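Speaker notes – outdoor unit, unplanned stops
Rima Smadi, Prernetti field team
Slot: 13 minutes plus questions

Opening
Say what the talk covers: one fault on the outdoor ground robot, found in February, fixed in software. Hardware is Ineke's talk, after the break.

The fault
The unit stopped dead on open tarmac and held its brakes. The log gave "obstacle, near field" each time. We had 239 such stops over 2,536 logged runs. Floor Goossens went through them by hand and found nothing on the road in most.
Pause. Ask who has seen the same code on a Dadano base.

Where it drives
Leave the next three up while talking. Point to the bottom edge first, then the far end of the road.
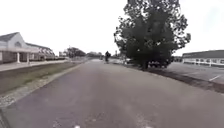
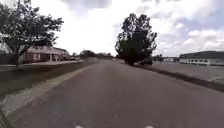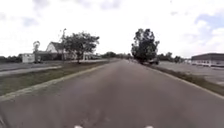
Forward views on the test road. Cyclist ahead in the first; small white shapes at the bottom edge in all three.

Cause
The near-field mask was set for the old camera mount. On the new mount the camera sits lower and the robot's own front body comes into view. The mask missed part of it. Under bright cloud the white parts scored above threshold and were passed on as an obstacle.
The stop itself worked as designed. The trouble was what came next – after repeated false stops, operators began to clear the code without looking. Hanneke Koster logged up to 7 clears in one session. Treat that as the safety finding. A real rider would raise the same code.

Fix
Mask redrawn from the new mount. Self-check at start-up compares the mask with the live view and refuses to drive on a mismatch. Clearing a stop now needs a typed reason.
If asked about lowering the threshold: we tried it on the bench and dropped it, as small objects were lost too.

Still open
Low sun. Riet Visser has the test plan; no results to show yet.
Hand over to Ineke Van Damme.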